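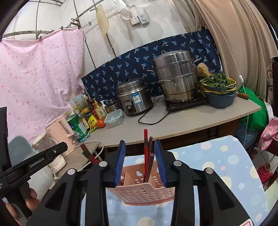 *Page last changed: 21st July*

## Shared kitchen at Okeke House: new booking rules

The kitchen on the ground floor has been booked for 387 sessions since it reopened, and the old paper sheet on the door can't keep up. From the start of next month all bookings go through the Matine desk in the lobby. You can book in person or by phone. The desk code for the kitchen is 2064, so please have it ready when you call.

Sessions are four hours long. That includes setting up and cleaning. If you need the room for longer, book two sessions back to back and tell the desk they belong together, or the second one may be given to another group.

The Drurnik supper club keeps its regular evening. The Zunari cooking class has moved to mornings for the summer and still has places. The class covers noodle soups, dumplings and pickled vegetables, and the fee is the same as in June. Bring an apron and a container with a lid.

A few points that came up at the last users' meeting:

- Chopsticks, ladles and other small utensils go back clean. Wooden ones should be dried before they are put away.
- Label anything you leave in the fridge with your name and the date. Unlabeled food is thrown out at the end of the week.
- The left back burner is slow to light. A repair has been ordered.
- Oil does not go down the sink. Use the can by the back door.
- Tablecloths can be taken home to wash, but sign them out at the desk.

Yetunde Nwankwo is handling the changeover and has already copied the existing bookings into the new system. Check yours before the end of the month. If the time is wrong or your group is missing, leave her a note at the desk with the group name and a phone number.

Keys are still returned through the slot in the office door.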